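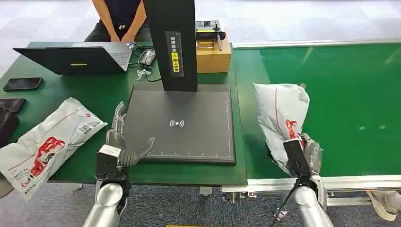
The Reading Room at Tillside

A story

The Tillside Municipal Library regrets to inform its patrons that the north reading room will close at the end of the month. This was the sentence Naledi Steyn had been asked to write, and she had written it eleven times by the middle of the afternoon.

The difficulty lay with the word "regrets." The Director held that a library could not regret. The Board held that it must. Mrs. Kruger, who had chaired the Board for longer than the present building had stood, sent a note by hand stating that regret was the customary form and that she saw no grounds for departing from it. Naledi placed the note in the folder with the others.

She had served as Secretary to the Library for 13 years. In that time she had prepared notices concerning holiday hours, late fees, the flood in the map cellar, and the death of the previous Director, for whom the library had also regretted. She knew the letterhead as other people know their own front door. It bore the seal of the town, a heron standing on one leg, and under it the motto, which had been misprinted in an early year and never corrected.

The north reading room held 3,000 volumes, most of them gifts of the Clenora estate. The terms of the gift were plain. The books were to be kept together, in a room with a window facing the river, and any resident of Tillside was to be allowed to sit with them at no charge. Should the room be closed, the books were to pass to the town of Dirnlow, on the far bank, which had no library and had never asked for one.

It was this last clause that had kept Naledi at her desk. She had read the deed of gift twice that morning and once again after lunch. Dirnlow was to receive the books "with the good wishes of its neighbor." No procedure was given for the conveying of good wishes. She looked for a form and found none.

At four o'clock she put on her coat and went up to the room itself.

One reader was present, an elderly man in a gray scarf, whose name appeared in the register on most afternoons and who had never, to her knowledge, asked for help. He had a book of tide tables open before him – tables for a harbor that had since silted up – and was copying figures from it into a small notebook.

"I should tell you," said Naledi, "that a notice is to be posted."

"I supposed that it would be," he said.

"The collection will go across the river."

He considered this for some time. Outside, the ferry was coming in against the current.

"To Dirnlow," he said. "I was born in Dirnlow. I have been coming over on the boat for 33 years."

Naledi found that she had no reply prepared. She asked whether he had any comment that he wished to have placed before the Board, and explained that comments were to be submitted in writing and signed. He thanked her and said that he had none. He asked only whether the chairs were included in the gift. She told him that the deed did not mention chairs.

"A pity," he said. "They are good chairs."

She returned to her office and took out a clean sheet. The notice, as posted on 15 April 2018, ran to four lines. It gave the date of closing and the new location of the books. It stated that the library regretted the change, in the customary form.

A second paper was attached to the transfer file, as Schedule C, and passed without remark by the Board at its next meeting. It was addressed to the town of Dirnlow. It listed one window blind, one brass lamp, one register of readers with the pencil belonging to it, and six chairs, oak, in sound condition, to be sent over on the first boat with the good wishes of their neighbor.

Mrs. Kruger signed it in green ink. She asked, while the page was drying, whether the chairs had always been part of the gift.

"I have been through the deed," said Naledi Steyn, "and it raises no objection."

The heron was stamped at the foot of the page, a little crooked, and the file was taken down to the landing.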